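Life With The Arm: a gallery from the returns room

Hello, and welcome to the page I have been promising to put up since March. I work in returns at Tomance, where we handle toys and small household bits that come back from shops and customers, and for the past few months a good part of the sorting has been done by a robot arm. People keep asking me what it's like (my mum, my dentist, a man at a bus stop who saw my lanyard) so I thought I'd put it all in one place and save my voice.

A bit of background before you get to the good part. The room used to be six of us standing at long tables, picking things out of tubs and putting them where they belonged. Toys in one place, kitchen things in another, anything broken in a third. We're still six! That's the question everyone asks first, so there you are. But only two of us now stand at the tables for a full shift, and the other four of us have ended up with jobs that didn't exist a year ago. Mine is called "cell minder", which makes me sound like a prison officer. I look after the arm, load it, clear up when it gets in a muddle, and keep the log.

The arm works out of one metal bin at a time. We tip in a mixed handful, it picks, it places, we tip in some more. On a good shift it gets through 300 pieces before the first tea break, and on a bad one it gets through 83 and I get through a whole packet of biscuits. The software that tells it what to grab is called Vokeo, and it came with a very cheerful trainer called Estela Salinas, who stayed with us for the first fortnight and still answers her phone when I ring, bless her.

What surprised me most was how much I'd have to learn about ordinary objects. I have been picking up cups my whole life without giving them a thought. Now I can tell you at some length why a see-through cup lying on its side is harder than a block, and I do tell people, at parties, until they go and find another drink. Clear plastic is a pain because the camera looks straight through it and sees the floor of the bin. Soft toys squash, so the arm can think it's got a good hold when all it's got is a pinch of fluff. Blocks are lovely. If the whole world were blocks I could go home at lunchtime.

Orestis Chatzigeorgiou is on the table next to mine and was dead against the thing when it was announced. He'd been sorting by hand for longer than anybody and he was fast, really fast, and I think it stung to be told a machine was coming to help. What changed his mind was his shoulder. Reaching into deep tubs all day had been wearing it down for years, and he does much less of that now. He still races the arm when he's in the mood. He still wins when there's anything floppy in the bin, and he makes sure we all hear about it. 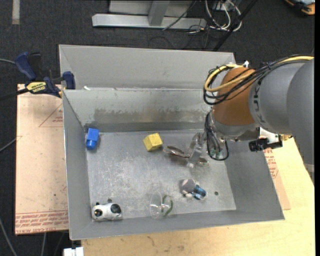

A mixed handful in the bin: blue block, yellow block, the clear cup on its side, a small soft-looking toy and the white one with the black spots. The gripper is down low among them. Look at the scuffs on that floor, too!

Does the arm mean fewer people are needed in the room?

The number of people has stayed the same, but the hours are shared out differently, with less time spent lifting and reaching and more spent checking, loading and writing things down.

I'd add a few grumbles to that, because I don't want this page to read like a brochure. The writing down is the big one. Every time the arm drops something or gives up, I put in a line saying what the object was, how it was lying and what I did about it. In the first month I wrote 117 of those and my handwriting went to pieces, so we moved to a tablet, and then the tablet kept going to sleep. We've settled on a form called Akinola, named by somebody in the office for reasons that were never explained to us on the floor. It has a drop-down list for the type of object and the list does not include "sort of a cow thing", so I put that in the comments box.

The other grumble is the chatting. Six people round the tables used to talk all day long. We knew everything about everybody's kitchens and knees and holidays. With the arm going you need to keep half an eye on it, and you stand further apart, and the talk dries up. We noticed it after a few weeks and asked if we could all take the same tea break again instead of staggering it. The answer was yes, after a bit of back and forth about cover, and the arm simply stops for that quarter of an hour. I think that was the best thing we asked for. If your workplace is getting something similar, ask for that one early!

Then there's the pay, which people are too polite to ask about. The four of us with new jobs went up a grade once we'd finished the training. The two on the tables didn't, at first, and there was a fair amount of bad feeling, and rightly so in my opinion, as their work had got harder. The easy pieces go to the arm, you see, so what comes to the tables is all the awkward stuff: tangled strings, half-open boxes, things with sticky on them. We took it up together and they've now been moved up as well. It took far too long.

On the plus side (there's plenty of plus side) I have picked up skills I would never have gone looking for. I can restart the arm, I can tell from its sound when it's about to give up on a pick, and I've learnt to load a bin so that things aren't all heaped in one corner. That last one is a knack. Spread them out a bit and it's happy. Tip the lot in a pile and you'll be filling in the form until home time. Estela showed me that on her second day and I ignored her until the third.

I also get asked about safety. There's a stop button within reach wherever you're standing, and the rule is that no hands go in the bin until the arm is stopped and you've said "hands in" out loud so everyone can hear. It felt daft for a week. Now I say it at home when I'm getting something out of the freezer.

We passed 4000 pieces sorted a while back and had a cake. Orestis insisted on cutting it by hand.

Next up for us is a trial with our sister site at Funadel, who deal mostly in clothes, and I've been asked to go over and talk to the people there before theirs arrives. I'm a bit nervous about it. I know what I was worried about at the start, which was my job, plain and simple, and I don't want to stand up and tell them it's all roses when I can't promise what their managers will do. I'm going to tell them what happened here, the grades and the tea break included, and take the form along so they can have a look at it. If any of you over there are reading this already, bring your questions, and somebody please tell me where to park.

Page last updated August 2022. I'll add more as and when I get a minute, and if you work alongside one of these things yourself, do write in and tell me what yours can't pick up.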